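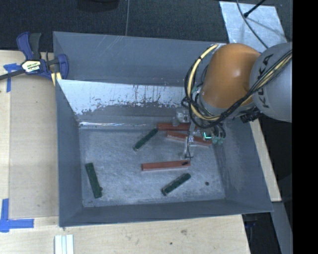

Blocks in the metal bin, red and dark green

Forum > Finishing and Color > Small parts

Topic: Matching an old dark green on wooden toys and trim

harju_lane
Posted 19 August 2019
I'm repainting a set of toys and a shelf that came out of my aunt's house. The shelf is a dark green that has gone a little brown. I want the new pieces to sit next to it without looking like they came from another store. I've tried two sample pots of Zernetti satin and both dry too blue. Does anyone mix their own, or do you just keep buying samples until one works?

Starkness
Take a chip to the paint counter. They scan it and you're done. I've done this for 13 jobs and had one bad match.

harju_lane
There is a loose chip behind the bracket, but it never saw sunlight, so it's a good deal greener than the front of the shelf. If I match the chip I get the color from whenever it was painted. I want the color it is now.

pinknot
Then scan the front. Most counters have a handheld reader, and some will let you bring in the whole shelf if it fits in a cart. Wipe it down with mild soap first and let it dry overnight. Half of that brown could be kitchen grease.

Skovbridge
I'd skip the scanner for this. Readers do fine on flat wall paint and badly on anything dark with a shine to it. Buy the closest green and add raw umber a few drops at a time. Umber pulls the blue out and gives you that old look. Brush it on a scrap of the same wood, two coats, and don't judge it until the next day.

Starkness
And when you run out halfway through the last piece, how do you make the same color again? That's my problem with mixing by eye.

Skovbridge
You mix more than you need. A quart covers a lot of toys.

Starkness
You mix more than you need and it still runs out. I have a can from the store with a formula label on the lid. I can go back in February and get the same thing.

Ji-hoon Ko
Both of you have a point. I mix by weight on a kitchen scale and write it on the can. My last green was 40 grams of base to 2 grams of umber. It took four tries to get there, but the second batch matched the first and I couldn't tell the pieces apart.

One question for the original poster - is the old finish oil or latex? If the house is as old as it sounds, test for lead before you sand anything. The swab kits are cheap.

harju_lane
Swabbed the shelf last week, negative. I think it's oil. Rubbing alcohol on a rag didn't pick up any color.

pinknot
Probably oil then. Scuff it and prime if you're going over it with water-based. If you're only painting the new pieces, leave the shelf alone.

Skovbridge
Agree on leaving the shelf alone. Also look at your samples in the room where the shelf will hang. Dark green moves more than any color I know under warm bulbs.

harju_lane
Only the new pieces, yes. I washed the front this afternoon and it did come up a bit greener. I ordered a small tube of umber and will try it by weight. If that goes badly I'll haul the shelf to the paint counter.

Starkness
Bring a cart.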